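Pulton Asks for Its Carts Back, Nicely, for the Second Time

2019-08-27
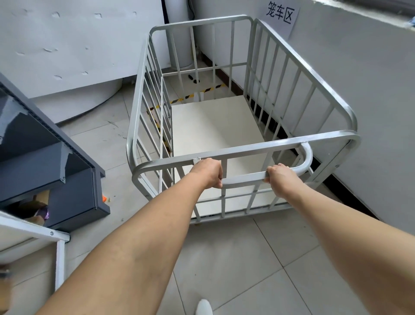
The town of Pulton would like its residents to know that a cart belongs to the place it came from. It has said so before, in March, in a leaflet with a drawing of a smiling cart on the front. The leaflet went to every household. The carts stayed where they were, and in several cases were joined by the leaflets.

The new rule is firmer. From next month, any store cart found on a public sidewalk, in a bus shelter or in the Ullora canal will be picked up by the town and held at the depot on Paststead Road until its owner pays a release fee of $39. The owner, for these purposes, is the store. The person who wheeled it home with a bag of potting soil and a watermelon remains, in the wording of the ordinance, "encouraged to reflect."

Stores are not delighted. Lionel Lemaire, who manages the Pichon supermarket by the canal, told Monday's critics and well-wishers alike, by way of a notice taped to his front door, that he already pays a man with a van to drive around looking for carts and does not see why he should pay a second man with a second van to find them first. Reached by phone, he was more measured.

"I buy them, they leave, I get them back, they leave again," he said. "I have had dogs like this."

A town survey over the summer found 123 carts loose within the town limits, most of them within a short walk of the apartment blocks on the east side. Slavica Nikolovski, who ran the survey for the public works office, said the pattern was not hard to read. The bus that used to stop outside Pichon was moved two years ago to a stop on the far side of the parking lot, up a flight of steps. People with a week of groceries looked at the steps, looked at the cart and made a decision.

"You can call it theft if you like," Nikolovski said. "Mostly it's people carrying milk."

Her report recommended moving the bus stop back. The council thanked her for the report and voted on the fee.

Two members voted against. One of them, Léonie Millet, proposed that the town put cart racks at the apartment blocks and let the stores collect from there each evening, an arrangement she said would cost less than the depot's new fence. The fence has already been ordered. It was suggested that the racks could be considered at a later meeting, and the council moved on to the matter of the fountain, which took up the rest of the night and was not settled either.

Coin locks, the usual answer, have been tried. Pichon fitted them to its whole fleet and found that customers regarded the coin as a very reasonable rental price. One cart came back after a winter away with a plywood shelf, a bicycle bell and a coat of blue paint. Lemaire kept the bell.

On the east side, opinion is divided. Ysaline Aubert has lived in the same third-floor apartment since the building opened and shares a cart with her neighbors on the landing. She said it had been there when she moved in, more or less, and that everyone takes good care of it. She was surprised to hear it might belong to someone.

"We oil the wheels," she said. "Does the store oil the wheels?"

The store does not, Lemaire confirmed.

The depot has room for over 700 carts, going by the plan pinned up at town hall, so there should be no trouble with space. Stores will have 30 days to claim what is theirs. Anything left after that will be sold, with supermarkets expected to be the main buyers.

Residents who want to report a stray cart may call the public works office during business hours. Those who would like to return one may simply push it back. The steps by the bus stop have no ramp at present.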